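Home | Lists | Archive | Search | Help

[outdoor-robots] Re: Unit stopped, then left the lane toward the verge
Tincuța Bălan, Wednesday, 4:40 p.m.

Hello all,

Thank you for the quick answers. I reply to the whole list because two people asked me the same thing in private. I quote the earlier message below so that the order is clear.

> On the first report you wrote that the robot made an emergency
> stop without any obstacle, and after the restart it turned to the
> left and went off the pavement. Are these one fault or two? In our
> fleet we had false stops for months and they never came together
> with a steering error. I would look first at the power to the
> camera board. Also, did somebody have a hand on the remote stop?
> You do not say it, and for me this is the most important question.
>
> Iordache

To the last question first. Yes, I had the remote stop in my hand, and I pressed it. The robot was 4 meters in front of me when it began to turn, and by the time it stood still, the front left wheel was already in the grass. No person was near and nothing is broken except one plastic cover. But I want to say clearly that my reaction was late. After the false stop I was looking at the tablet to clear the error, and I gave the restart before I looked up again. This was my mistake and I wrote it so in our incident form.

Now to the question of one fault or two. I think it is two effects from one cause, and the cause is the sun. We drove the service road behind the Storell depot in the late afternoon, in the direction of the west. The road has no lane markings, so the planner takes the road edge from the camera and from the lidar together. On the right the edge is easy. On the left the vegetation is close and dark, and at this hour the glare lies over it.

I checked the power as you proposed. The camera board had a stable supply during the full run, with no reset and no missing messages. So I opened the recording and looked at the pictures one by one.

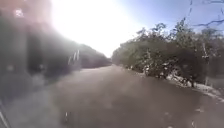
Robot camera, service road, looking toward the low sun. Glare at upper left, haze over the left half.

The right bank of trees has good contrast, and the white patches at the verge also. On the left side there is only a dark blurred shape with haze over it, and the road gets lighter and hazier with the distance. For a person it is still clear where the road goes. For our segmentation it was not. In the log, the confidence for "road" on the left goes down, then the haze is classified as an object, and this gives the false stop. After my restart the object class is gone, but now a part of the dark mass is labeled as free road. The planner believed that the road is wider than it is, and it moved to its new center.

You may ask why the lidar did not correct this. The verge at this place is flat and the first plants are soft and low, so we filter them out. We set this filter ourselves in July, after the robot stopped for every long grass. Brakus warned me then that we would pay for it on some other day, and he was right.

What we changed until now:

- After any emergency stop the robot waits 5 seconds and does not accept a restart before this time.
- The restart must be given from the remote stop device, and no more from the tablet. In this way the operator has the thing in the hand and the eyes on the robot.
- If the left and the right road confidence are very different, the maximum speed is reduced and the robot may not move its center line.
- No runs toward the low sun until the third point is tested.

We have 3000 labeled pictures in the training set, and when I searched in it I found almost none with strong glare. I can not blame the network for this.

Two questions to the list, please:

1. Does somebody use a simple check for glare before the segmentation, for example on the number of saturated pixels? I am afraid it will also react to white walls and to wet pavement.

2. The camera housing from Briveo can be ordered with a longer sun shade. Has someone tried it? The sun was inside the field of view, so I do not expect that a shade solves our case, but maybe it helps when the sun is a little higher.

I can share the log of the run with list members. Please write to me directly, the file is too large for the list.

Best regards,
Tincuța

Recent threads on this list
Re: Wheel encoder drift on gravel
Remote stop range behind buildings
Lidar filter settings for tall grass
Battery connector getting warm, version 2 chassis
Re: Incident form, shared template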